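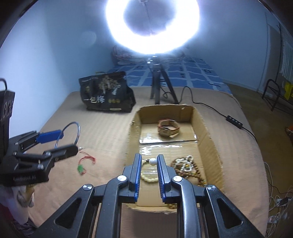 Keeping Track of Small Belongings in a Shared Student House

Project report by Fung-ping Wei
Course: Household Studies, second project
Submitted 26th July

1. Background

Students at Milldale move more often than most people. A typical student changes rooms every year, and many go home in between, so their things get packed and unpacked several times before they finish. Large items are hard to lose. The trouble is with small ones: watches, bracelets, earrings, spare keys, chargers, memory cards, the screws that hold a desk together.

My project looked at how students store and move small belongings, and at which habits go along with losing fewer of them. I picked the subject after my own move last October, when I spent most of an evening looking for a key that was inside a shoe.

2. What I wanted to find out

I had two questions. The first was where students keep small things from day to day. The second was whether the way they pack them for a move makes a difference to what goes missing.

I left out anything worth a lot of money. People treat those things differently, and several students told me early on that they keep them at their parents' house.

3. Method

I used a short written survey and a packing trial.

The survey went to residents of two student houses, Girov House and Cheng House. I put paper copies in the mail slots and collected them from a tray by each front door. I got back 74 usable answers. A few more came in with only the first page filled in, and I did not use those.

The survey asked where the person kept jewelry, watches, keys and cables, how they packed them the last time they moved, and what they could not find afterward. There was also an open space for comments, which turned out longer than I had planned for. Some people wrote on the back.

For the packing trial I asked 6 students to pack their own small items before the summer break. Three of them packed as they normally would. The other three used a method I wrote out for them on a card:

Put all small items in one box and nothing else in it.
Keep pieces that tangle in separate envelopes or small bags.
Write a list of the contents and tape it inside the lid.
Carry the box by hand and unpack it first.

Between them they listed 333 items. I asked everyone to check their list again 30 days after moving.

4. Survey results

The most common place for jewelry and watches was a dish or open tray on a desk or windowsill. The next was the top drawer of a nightstand, usually along with receipts, pens and cough drops. Very few people had a box with dividers. Those who did had mostly been given it.

Keys were the best organized. Most people had a hook or a bowl near the door and used it. Cables were the worst. Many answers just said "everywhere."

When it came to moving, the largest group said they put small things "wherever there was room." This meant coat pockets, mugs, pencil cases, socks and the gaps around books. Most of the losses people described came from this group. The usual story was that the item did show up in the end, but months later, after a replacement had been bought.

Watches came up more than I expected. Several people do not wear one every day but own one that came from a relative, and they worried about scratching the glass. Wrapping it in a T-shirt was the normal solution. One person at Cheng House wrote that the T-shirt then went into the wash with the watch still in it.

Beaded bracelets were mentioned in the comments too, mainly about the elastic or cord breaking. Two people said they had stopped packing them and just wore them all on the day.

5. Packing trial results

The three students who used the card finished the check with every item on their lists found, except for one earring back. The three who packed their own way were missing more, mostly cables and adapters, plus one ring that has not been found as I write this.

The card group took longer to pack. All three complained about writing the list. One of them gave up on full descriptions and wrote "blue thing, brown thing, other watch," which still worked well enough for her to check it.

Carrying the box by hand was the step that people liked most. One student moved with Firitz, a local van service, and said it was good to have the box on her lap -- she did not have to think about which carton it was in.

6. Problems with the project

The trial was small and I knew everyone in it. They may have been more careful than usual to help me out. The students in the card group also owned fewer cables, so the two groups were not evenly matched.

The survey depended on memory. People remember what they lost better than what they kept, and some of the moves they described were more than a year old.

I should also have asked about roommates. Several comments blamed a roommate for a missing charger, and I had no question to follow that up.

7. Next steps

If I repeat this I will drop the question about keys and add two on cables. I would also let people take a photo of the contents in place of the written list, and compare the two. The house manager at Girov has agreed to let me leave a stack of the cards by the front door before the October moves. Copies of the survey form and the card are in the appendix.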